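Search this site Search Go

Where Does Our Dish Water Go? My Semester Project on Kitchen Water in Preswood

I picked this topic because of a fight over the dishes. My two roommates and I share a tiny kitchen, and one of us (fine, me) washes everything under a running tap. I got told I was wasting a ton of water, I said prove it, and then I had to hand in a project proposal that same week. So here we are!

My question was pretty simple: how much water goes down the drain in a normal student kitchen, and does it change much if you wash a different way? I went in pretty sure that I was right, by the way.

I put a big tub in the sink and caught everything that came out of the faucet, then scooped it out with a measuring jug and wrote down the total. I did this for 2 weeks of dinners. The first week I washed my way, tap on the whole time. The second week I filled the tub a little, washed everything in that, and only turned the tap on to rinse. Six apartments in the Brukeck building agreed to do the same thing and send me their numbers – I owe all of them cookies.

We use the regular kind of sponge with a scrubby side, and I asked everybody to stick to that so nobody was running a dishwasher one night and a brush the next.
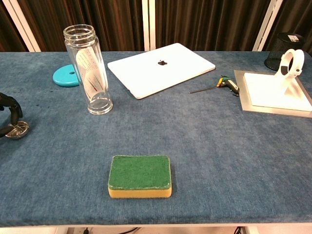

Green and yellow sponge on the table, with a closed laptop behind it.

Added up over both weeks, all the apartments together used 3,123 liters just on dinner dishes. I checked that total so many times because it looked like a typo. Most of it came from the running-tap week. Every single apartment used less with the tub, including mine, so yes, I lost the argument.

What surprised me more was how different people were inside the same week. One apartment cooks pasta almost every night and barely had anything greasy. Another fries a lot, and their pans ate up water no matter what they did. I tried scraping and soaking my own pans before washing and that helped, but I started it late in the second week, so I left it out of the comparison.

There are some problems with my data. People forgot nights. One jug had marks that were rubbed off, so those readings were kind of guessed until I lent them mine. I also didn't track hot and cold water separately, and I really wish I had, since heating it is where a lot of the cost is. And people probably wash a little more carefully when they know they have to report it.

If I did this over, I'd run it longer and have half the apartments start with the tub week, so the order wouldn't matter so much. I'm hoping to do a second round in April with the laundry room downstairs, if the building office lets me anywhere near the pipes. My roommates have asked that I move the tub out of the sink before then.

We use cookies to make this site work better. By continuing to browse you agree to our cookie policy. Accept Manage settings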